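Our visit to the Nzioka open day, April

Keerthana Ramasamy and I caught the early train from Clurham to see what a hand-held gripper kit would really cost us, before we put in for next year's money. Lovely welcome, strong tea, and straight on to the practice cabinets!
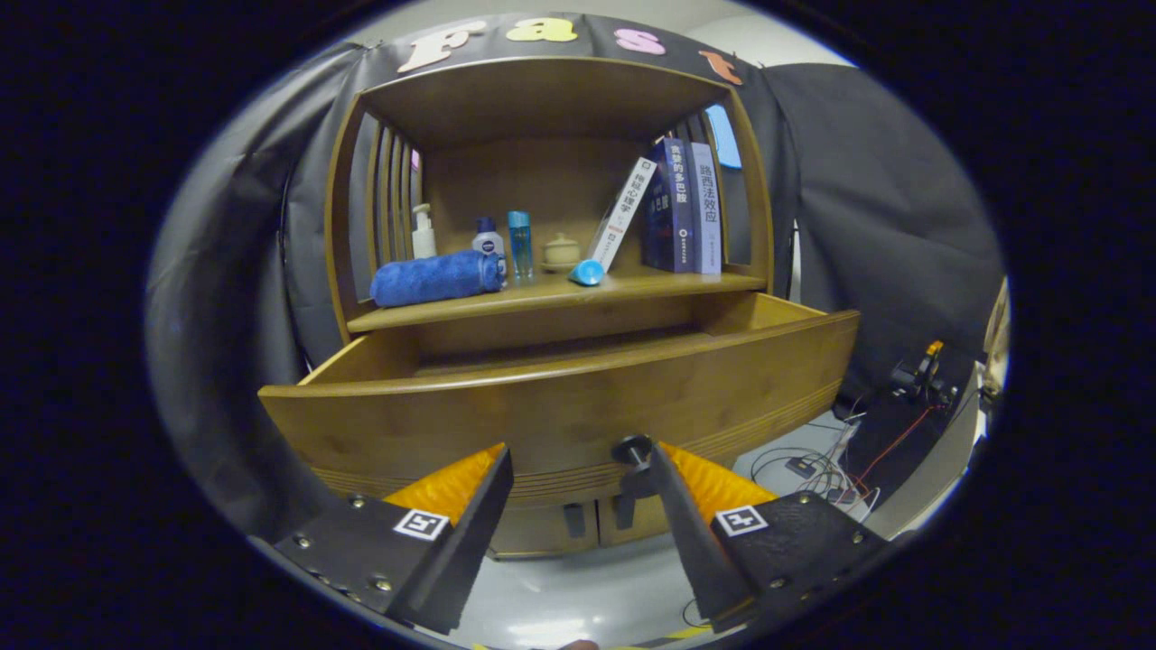
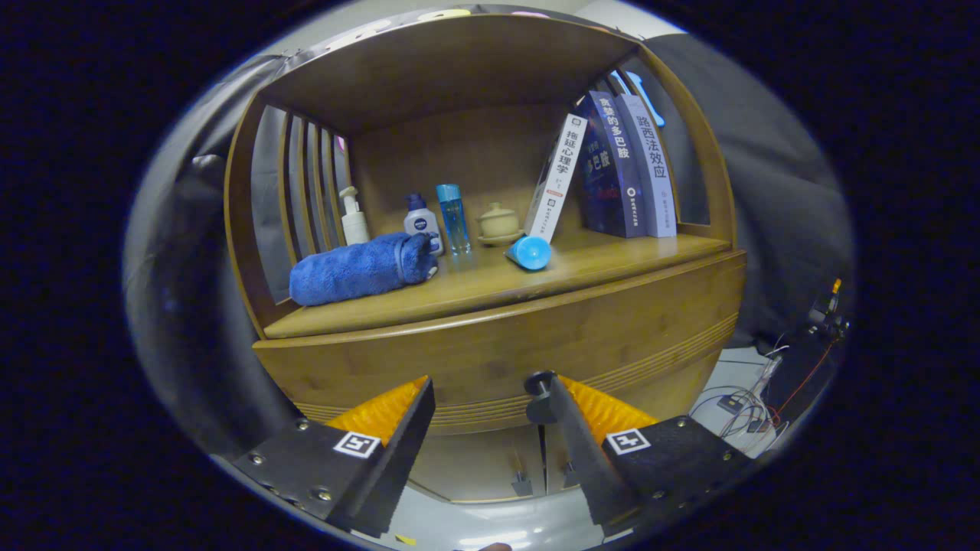

The practice cabinet at Nzioka, with the towel, bottles and books on its shelf.

I'd gone in with a tidy little budget for 3 grippers and nothing else (silly me). Charmaine Chauke went through her own list with us and half of it was furniture, cloth backdrops and cables. Spare finger pads are £7 each and she orders plenty. She put £400 aside for shelf bits and pieces and it was gone by the summer.

Keerthana wants to hire first - Ruladwood do a set for £89 a day - and I'm coming round to it. We still need to measure the back room at Stumville.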